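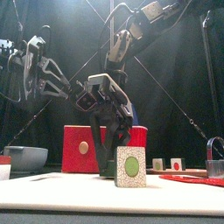
Visit to the Kimaro infusion unit, 28th July

Kimaro prepares chemotherapy doses for day patients at two hospitals. Agata Bianchini, the lead pharmacist, took our group through the cisplatin records. The unit made up 853 bags in the last quarter, 215 of them with cisplatin.

Each bag is checked against the patient's latest kidney results before it is released. Doses held back are logged by reason, most often a low blood count.

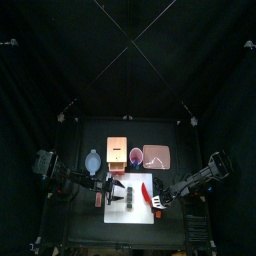
Why is extra fluid given with cisplatin?
The drug can damage the kidneys, and fluid before and after the dose lowers that risk.

Concetta Pellegrini then covered hearing tests. Patients are tested before the first cycle and again after every 2 cycles.
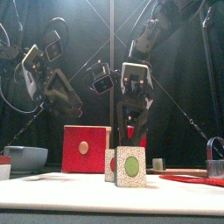
Results go to the oncologist, who may reduce the dose or change to carboplatin. A written audit of 40 such changes is due in December.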